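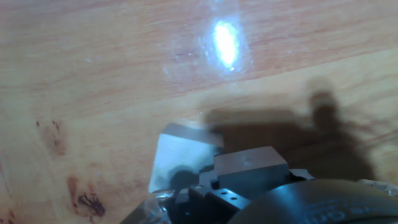
The Second Life of the Kitchen Table

Home & Living | Furniture | Repair

April 16, 2025

When the Rustari furniture plant in Brultby closed, it left behind a warehouse with 2570 unsold tables and a lot of people who knew how to finish wood. The tables went cheap. Many ended up in kitchens within a short drive of town, and a good number are still there, under homework and hot pans.

Now they are coming back for repair. Werkska, a small shop on the old plant road, took in 119 tables last year. Most needed the same work. The legs were loose, the varnish had worn thin where people rest their arms, or a dark ring had set in under a plant pot.

A full refinish takes the shop nine days. Two go to stripping and sanding. The rest is mostly waiting for coats to dry, and in damp weather it runs longer. Customers who want the table back for a holiday are told to bring it in a month ahead.

Before any of that, the shop tries cleaning. Years of cooking grease can make a sound finish look ruined. Warm water with a little dish soap, a soft cloth and a second pass with plain water will often bring the color up. Wax polish goes on last, if at all, and it has to come off again before new varnish will stick.
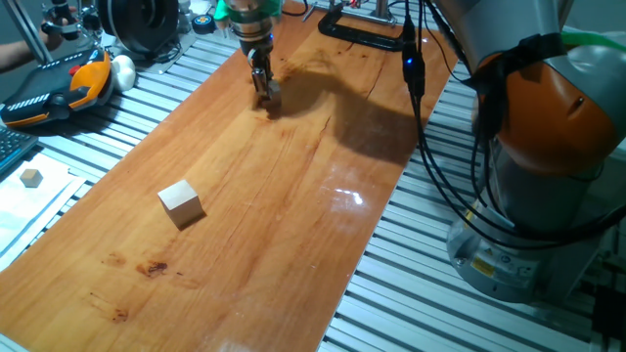

Can a crack in an old tabletop be fixed at home?

A narrow crack can be filled with wood filler in a matching color and sanded flush. If it opens and closes with the seasons, the filler will fall out, and the top should go to a shop where the boards can be glued and clamped.

Gloss or satin is the other choice people get stuck on. Gloss is easy to wipe down, but it shows every scratch. Satin hides wear and looks closer to bare wood. The Rustari tables were sold in gloss, and most owners ask for it again.

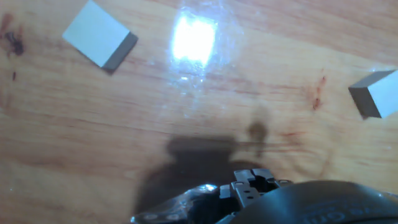
Wavy grain under a glossy varnish.

Werkska takes new work again in May. Tables with loose legs are repaired first, and tops are done in the order they arrive.

Sign up for our weekly Home & Living newsletter. You can unsubscribe at any time.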